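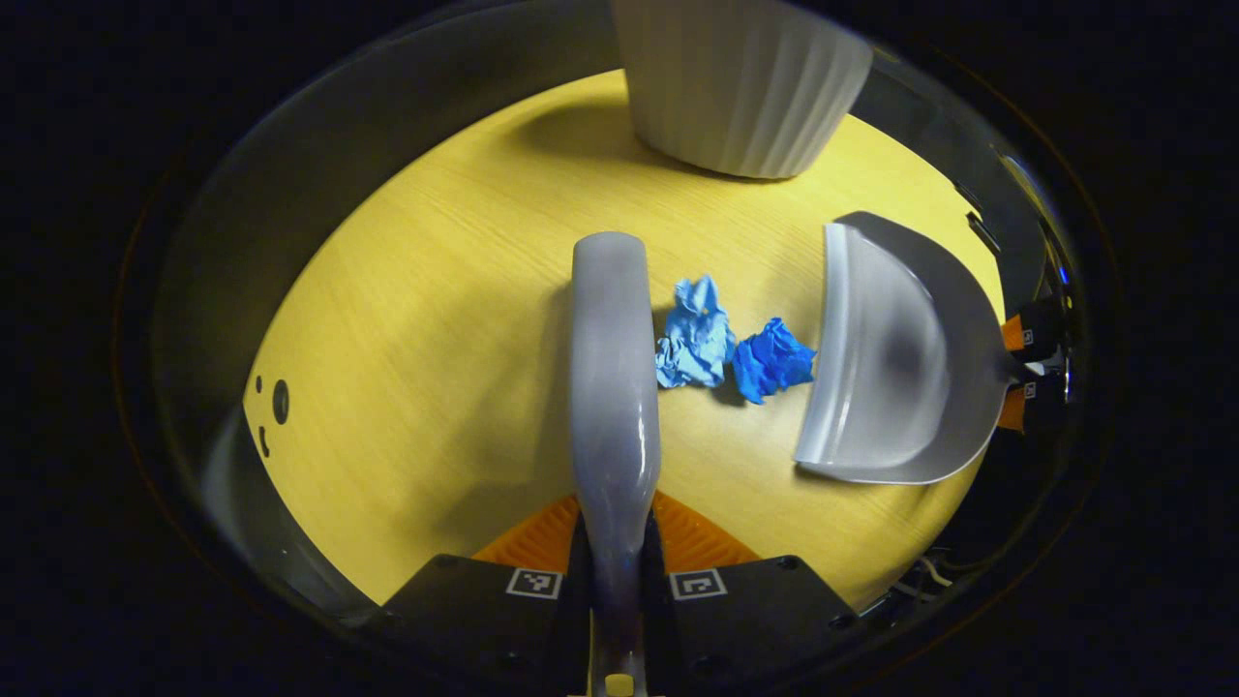 4. Recording two-handed sweeping tasks

This section covers recording examples with two hand-held grippers used together, one holding a brush and the other a dustpan. Read section 2 (charging and pairing) and section 3 (the mapping pass) first. The steps assume that both Mulix grippers are paired to the same recorder and that their clocks have been matched since the last restart.

4.1 What you need

Two Mulix grippers, marked L and R on the battery cover
One brush and one dustpan from the task box
Paper balls, any colour that stands out from the table
One pot or similar upright object
The task card for the session
A spare memory card for each gripper

The pot is not swept or moved. It gives the position tracking something to hold on to when the operator is looking down at a plain tabletop. Any object with clear edges or ridges will do, as long as it stays put for the whole batch.

4.2 Preparing the table

1. Clear the table of everything not listed on the task card.

2. Put the pot near the far edge, upright, and leave it there. If it gets knocked during an example, stop, put it back and run a new mapping pass.

3. Move loose cables away from the area where the grippers will travel. Cables beyond the table edge may stay as they are if they cannot catch on a sleeve or a gripper body.

4. Set the room lights as shown on the task card and close the blinds. Soft shadows on the table are fine. Moving shadows are not, so ask other people to stay clear of the lamp side.

5. Crumple the paper balls by hand. Use new ones when they start to flatten. Two balls of slightly different shades are easier to tell apart at review than two of the same.

Note: Do not tape marks on the tabletop to show where the paper should go. The learning system will pick up on the tape. Drop the balls from a low height and accept where they land, unless they roll off.

4.3 Taking hold of the tools

1. Pick up the brush with gripper R. Close the jaws on the handle just behind the bristles, so that the bristles spread on both sides and the long end of the handle points away from you.

2. Squeeze the trigger until the handle stops turning in the jaws. Check by pressing the tip of the handle lightly against the table.

3. Pick up the dustpan with gripper L by the end of its handle. The open side of the scoop should face the brush.

4. Look at the live view from each gripper. The square markers on both jaws must be fully visible and free of dust. The jaw opening is worked out from these markers, and an example with a covered marker will be rejected on upload.

5. If you are left-handed, or the card asks for it, you may swap the tools between grippers. Enter the swap on the recorder before the first example. It cannot be added to a batch afterwards.

Caution: Do not grip either tool harder than needed to hold it. The finger pads tear at the corners when they are overloaded, and a torn pad changes the reading for jaw opening. Replace pads in pairs.

4.4 Recording an example

1. Hold both grippers over the table with the tools clear of the surface. Press the record button on R. Both status lights turn green.

2. Wait for the double beep.

3. Bring the dustpan down so that its front lip rests flat on the table, close to the paper.

4. Sweep the nearer ball first, then the other. Use one stroke for each ball if you can. If a ball misses the pan, sweep again at the same speed.

5. Keep the dustpan still during a stroke. You may shift it between strokes.

6. When both balls are in the pan, lift the brush, tilt the pan slightly back and raise it clear of the table.

7. Hold for one second and press the record button again.

Missed strokes are useful and should be kept, provided you go on to finish the task. Delete an example only in these cases:

a tool slipped out of the jaws
a ball fell off the table
someone else's hand came into view
you stopped to speak or to read the card

To delete, hold the record button for three seconds before starting the next example. The light flashes amber once.

4.5 Batches and targets

A full sweeping set is 800 examples, split evenly between two operators at 400 each. Record no more than 200 in one day. Tired operators tend to speed up and shorten the lift at the end, and those examples have to be recorded again.

Change one thing at the start of each batch: the position of the pot, the shade of the paper, the height of the lamp or the side the dustpan comes in from. Write the change in the batch notes. "Moved pot" is enough.

Sets begun before the September update used a single paper ball. They can be finished as they are, but do not mix one-ball and two-ball examples in the same batch.

4.6 Checking and uploading

1. Dock both grippers and open the Hiresier review page.

2. Compare the example count for L with the count for R. The numbers must match. If they do not, see 4.7.

3. Play the first and last example of each batch from both grippers side by side. The tools should touch the table at the same moment in both views.

4. Tick the batch and press Send. Leave the grippers docked until the page shows Stored.

4.7 Common faults

Counts differ between L and R. One gripper missed a start signal. Use Match by time on the review page. Unmatched examples are set aside and can be removed.

Code 164. Tracking lost for longer than the limit. It usually follows a fast turn of the wrist or a gripper held too close to the table. Repeat the mapping pass and slow the approach.

Brush turns in the jaws. Wipe the handle and the pads with a dry cloth. A glossy handle will slip when there is hand cream or polish on it. If it still turns, fit the ribbed pads from the Schmieder kit.

Jaw opening reads zero with a tool held. A marker is dirty or lifting at a corner. Clean it or fit a new one, then repeat the jaw check in section 2.

Faults not listed should be sent to Mariann Győri at Jurnness with the batch name and the recorder log. Do not reset the recorder first, as this clears the log.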